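Lab Teaches Robots to Empty Baskets Using Hand-Held Grippers

A research group at the Hurley engineering building says it has found a cheaper way to teach robot arms how to sort small parts, and the main change is that the robot stays out of the room for most of the work.

The group, led by Marina Kouris, has people do the task themselves while holding a gripper in each hand. The motions are recorded and later used to train the software that runs a pair of robot arms. In a report released in April, the group said a policy trained on 399 of these recordings did the job as reliably as one trained on a larger set collected the usual way, by steering the arms from a distance.

"Steering the arms is slow, and it wears people out," Kouris said. "You spend half the session getting the wrists untwisted. With the grippers in your own hands you just do the job."

The method itself is not new. Several labs have used hand-held grippers to record everyday tasks, and the Hurley group says openly that it borrowed the general idea. What the report adds is a way of deciding which recordings are worth keeping, and a test of how much the choice matters.

The task used in the study was a plain one. A person stands at a low table, reaches into an open basket, takes out a flat part and puts it down on the tabletop in a set position. Then the person does it again, sometimes with the basket turned a different way, and sometimes with the parts going back in instead of coming out. Both hands are used. One usually lifts while the other steadies the basket or waits to take the part.

Flat parts were picked on purpose, according to Stavros Fragkou, a doctoral student who ran most of the sessions. They lie close together, they are hard to get a finger under, and they can turn in the grip if they are held too near one end. Thin wire baskets add to the trouble, as the tip of a gripper can slip between the bars and catch.

"A box is easy. You can be sloppy with a box," Fragkou said. "With these you see right away if the approach angle was bad."

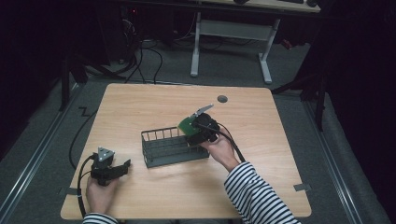 How the recordings are scored

Each recording is cut into short pieces at the moments when a gripper opens or closes. The software then looks at every piece on its own and gives it a score. A piece scores well if the motion is smooth, if the gripper closes once and stays closed, and if the other hand is doing something that makes sense at the same time, even if that is only keeping still.

Pieces with low scores are dropped, but the rest of the recording is kept. In earlier work the group threw out a whole recording when any part of it went wrong. Kouris said that habit cost them a lot of good material. A person might fumble the first grasp and then do everything else well, and the fumble was enough to lose the lot.

The scoring step was written by Fragkou and goes by the name Girum inside the lab. It runs overnight on an ordinary desktop computer. The group said it plans to release the code after the report has been through review, along with the settings used in the study.

The report compares two policies trained on the hand-held recordings, one with scoring and one without. Both used the same network and the same training time. The scored version finished the basket task more often, and the gap was widest when the basket was set at an angle the software had not met in training. With the basket square to the table edge, the difference was small, and the authors say it could be down to chance.

There was less of a gain in speed. The scored policy moved a little faster at the start of each reach, then slowed down near the basket to about the same pace as the other one. Fragkou said he had expected more.

Where it fell short

The report gives a good deal of space to failures. The most common was a double pick, in which the gripper came up holding 2 parts stuck together. People in the sessions noticed this by feel and shook one loose. The robot had no sense of touch in its fingers and carried on as if nothing had happened.

Handing a part from one arm to the other was also weak. In the recordings, people did this quickly and in many different ways, and the software seemed to blend them into a motion that matched none of them well. The group tried asking people to hand parts over the same way each time. That helped, but it made the sessions slower, and some of the people taking part found it hard to stick to.

Cables were a practical problem as well. The hand-held grippers are wired, and a person who turns too far can pull a cable across the table and into the parts. The group now keeps sessions short and has the person stand in one spot. A wireless version was tried last year and set aside after the two hands drifted out of step in the recordings.

There is also the matter of who does the recording. Most of the sessions were done by people from the lab who already knew the task. Kouris said the next round will use people who have never held the grippers before, and the group expects more low scores as a result.

"That is the real test for the scoring," she said. "We trained it on ourselves, and we know what a good one looks like. I would like to see what it does with somebody's first hour."

Outside interest

Rumen, a small firm that repairs and resells electronic equipment, has agreed to try the method on its intake bench, where boards arrive mixed together and have to be laid out for inspection. The trial will use the firm's own staff for the recordings and a pair of arms on loan from the lab. No start date has been set – the firm is moving its bench to a larger room first.

Konstantinidis, which makes parts trays and storage racks, has supplied baskets in several sizes for the next study. The company has no part in the research and will not see the results before they are published, Kouris said.

The larger question is whether the scores carry over from one task to another. So far the group has only checked them against basket work. A second task, fitting flat parts into a slotted rack, is being recorded now, and the early sessions have needed a change to the way pieces are cut. Sliding a part into a slot takes place with the gripper closed the whole time, so the software finds nothing to cut on and treats the entire motion as one long piece.

Fragkou is testing a version that also looks for pauses. He said it works on slow sessions and misses a lot on fast ones. Results from the rack task are expected to appear in a follow-up report.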